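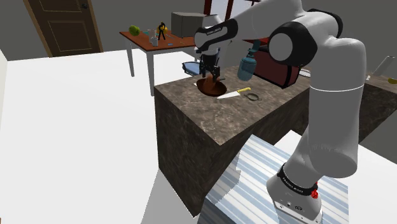

Bom, boa tarde, gente. Hoje eu vim falar de sopa, mais exatamente do caderno de receitas da minha avó, que tem 242 receitas e quase nenhuma quantidade. "Farinha até dar o ponto." Que ponto, vó?

(esperar o pessoal rir, beber água)

Comecei a testar tudo em dezembro, na cozinha do Treko, à noite, depois que o restaurante fechava. O Khôi Hồ me emprestou a chave e, de quebra, o paladar dele, que é bem mais chato que o meu. O caldo de feijão a gente refez tantas vezes que eu já sonhava com louro!

Contar aqui a história do sal: a vó escrevia "um punhado", e o punhado dela era bem menor que o meu. Perdi uma panela inteira por causa disso.

Depois, falar do dinheiro, sem enrolar. Imprimir na Genura saiu por 3981 reais, com capa mole. Fizemos uns 2000 exemplares e já foram 936, quase tudo em feira (agradecer ao pessoal da livraria Van Loon, que deve estar aí no fundo).

Ler a receita da canja, página inteira, devagar. Não pular o bilhete no rodapé.

Se sobrar tempo: perguntar quem tem caderno de família em casa e passar o microfone.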